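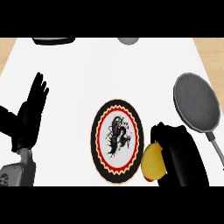 Simulated tabletop task at Hakum: two arms, a dragon plate and a frying pan.

Visit report: the Hakum open afternoon, Dornach
By Abhishek Kashyap
February

Hakum opened its Dornach lab for one afternoon. I went to find out whether its two-armed kitchen system can clear a table yet. It can clear some tables, slowly.

The tour began at the simulation desks, where Benedita Abreu runs the task library. It holds 520 tabletop layouts. Each uses ordinary kitchen items on a plain white surface, with their positions changed between trials. The layout on her monitor had a patterned oval plate in the middle and a grey pan to the right, its long handle pointing away from the plate. The right hand had hold of a yellow object, possibly a lemon, at the plate's rim. The left hand was raised with its fingers spread.

Rim contact is a common source of failure, according to Abreu. A plate is thin, low and easily pushed, and a hand closing on something next to it tends to move both. The software scores any unplanned plate movement as a fault. Pans are graded separately, as the weight sits at one end and the grip at the other.

The team logged 2965 simulated trials on the current controller before moving it to hardware. Samer Mahasneh showed the physical bench after the break. It was given 7 items to put away and managed all but two. A fork stayed flat on the table through repeated attempts, and a mug was set down on its side. A person would have finished before the first item was lifted.

Wiping was not demonstrated. Washing up is outside the present project. Mahasneh expects shop-floor work, such as sorting returned crockery in a canteen, to come before homes, where lighting and layout vary more. That matches what I saw at Kundero last year.

The lab closes to visitors at 3 p.m.

Last updated: February

Comments

Rodrigo Simões
Did they give a cycle time per item? Without one it is hard to compare with the Kundero bench.

Abhishek Kashyap
No figure was given. I did not time it.

Simão Vilela
Forks defeated our gripper too. We ended up storing them upright in a tub.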